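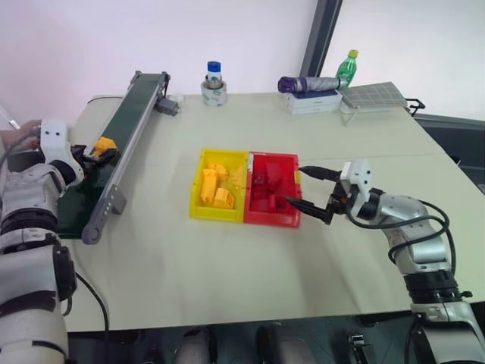 Small belt conveyor, green belt, aluminum side rail, motor at the far end.

Walk-through checklist with my comments
Dodora shared workshop, Nerkovcombe
November 19, 2019
Filled in by Natanael Honorato

Okay, second time doing this form and I still write too much in the comment lines, sorry! If you only want to know what has to get fixed, look for the word OPEN.

1. Front door and exit route
OK. Door swings all the way, bar works, nothing stacked in the hallway. The mat curls up at one corner and I caught my toe on it twice (my own fault the second time). Taped down for now.
OPEN: new mat.

2. Exit signs and emergency lights
Front sign OK. Back sign OK. I held the test button on the hall light and it came on, then faded before I'd counted to 30. I'm calling that a fail.
OPEN: battery for the hall light.

3. Fire extinguishers
Tag 119, by the sink: needle in the green, pin in, OK.
Tag 342, by the back door: needle in the green but somebody hung an apron over it. Apron moved. Please, please use the hooks.
Tag 824, storage room: the yearly service runs out in March. I'll call Drernent after the holidays and see if they can do all of them in one visit.

4. First aid kit
Mostly fine. Plenty of gauze, eye wash in date, and we're down to the tiny useless bandages again. I bought a box of the big ones on my way home, so count this one closed.

5. Outlets and cords
OK except for the space heater, which was plugged into a power strip. I unplugged it and put it on the wall outlet. Heaters go on the wall, always, even when it's freezing and the wall outlet is on the wrong side of the room.

6. Storage room shelves
Better than last time! The paint cans are on the bottom shelf where they belong. The tall Andrade cabinet still rocks if you lean on it, and I don't love that with heavy stuff up top. It needs a bracket into a stud.
OPEN: anchor the cabinet. Nothing heavy above shoulder height until then.

7. Floors
Swept, dry, no complaints. One loose tile near the sink, same one as before.
OPEN: tile.

8. Ladder
Feet good, hinges good, label readable. Put it back lying down, please.

Recheck in five weeks for the OPEN items. The form lives in the blue binder by the sink, and if you fix something before I get to it, write your initials next to the line so I don't go buy a second mat.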